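Search the help pages
Search for a topic or name

Posted in: Food cupboard & kitchen storage

Storing chocolate bars in a kitchen cupboard – wrapper on, or into a tub?

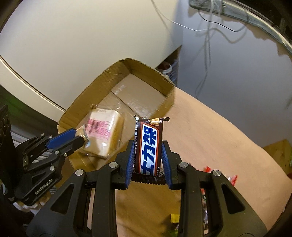
Should I take chocolate bars out of their wrappers to store them in a tub? Leave them in their wrappers. The sealed wrapper keeps out damp and smells better than most tubs do, and a tub is only useful for keeping the bars together and stopping them getting squashed.

That was the short answer I got when I asked at the shop, but I still have a few things I can't settle, so I'm putting the rest here.

I keep a mixed lot of snacks in one cupboard. It is mostly bars like the 士力架 (Snickers, in the wrapper with the Chinese name down the front), plus small bags of crackers and some loose nuts. The cupboard is on an outside wall but the next one along is over the oven, and I have a feeling the heat gets through. In March I threw out 2 bars that had gone pale and chalky all over. They were within date. The ones at the back of the same shelf were fine.

What I would like to know:

Is the pale coating safe to eat, or was I right to bin them?
Is the fridge a better place in warm weather?
I have a Fuvton box with a clip lid, the 500 ml one, and it is too short to lay a bar flat without it pressing on the lid. Is there any harm in standing bars on end?
Some of my bars have nuts in and some don't. We have a visitor on Wednesday who can't have peanuts. Is it enough to keep everything wrapped, or do I need separate boxes?

Thanks in advance.

Ankit Rawat

Nazar Zinchenko

The pale coating is called bloom. It is either the fat in the chocolate coming to the surface after it has warmed up and cooled down again, or sugar left behind when moisture has settled on it and dried. Both are harmless. The texture goes a bit dry and crumbly, and the taste is flatter, but if the bar was sealed and in date you could have eaten it. I chop bloomed bars up and put them in flapjacks, where it doesn't show.

If the ones at the front bloomed and the ones at the back didn't, I would look at which end of the shelf is nearer the oven. Put a cheap thermometer in there while something is roasting. Chocolate wants to be somewhere steady and cool, and it is the going up and down that does the damage. A low cupboard away from the cooker is usually the best spot in a kitchen. Mine is next to the back door, under the tea towels.

On the fridge: only if the room is so warm that the bars are going soft. Put them in a closed box first. When you take the box out, leave the lid on until it has come back to room temperature, otherwise you get condensation on the wrappers, and on the chocolate too if any of them are open. Bars with caramel in get very hard in the fridge and need a while out before you bite one.

Standing on end is fine. Pack them closely enough that they hold each other up and don't bend. I use a Closetti drawer divider for this, the narrow sort meant for socks, and it takes a row of bars with the ends of the wrappers facing up. Put the newest at the back and take from the front. If the date is printed small, write the month on a bit of masking tape and stick that on the divider.

For the peanuts I would use separate boxes and a separate shelf. Sealed bars are one thing, but you mention loose nuts in the same cupboard, and those leave dust and crumbs on everything. Wipe the shelf down, wash the boxes with hot soapy water and put the nuts in a jar with a screw lid. Bars without nuts can still carry a warning about traces, so read each label – and ask your visitor what they are happy with before Wednesday. Keep the outer packaging if the single bars don't have the full ingredients in a language you can read.

Skov

Agree with most of that. I wouldn't bother with the fridge at all, even in summer. I put some in once next to half an onion and they tasted of it, wrappers and all.

For a box I'd go bigger. The 1000 ml ones are longer as well as deeper in the make I have (Ovatton), so a normal bar lies flat. Take a bar with you to the shop and try it.

Related in this category
How long do opened crackers keep in a tin?
Getting the smell of curry powder out of a plastic tub
Can I freeze chocolate with caramel in it?
Best shelf for flour in a damp kitchen
Labels that come off jars without leaving glue
Moths in the dried fruit – what to throw away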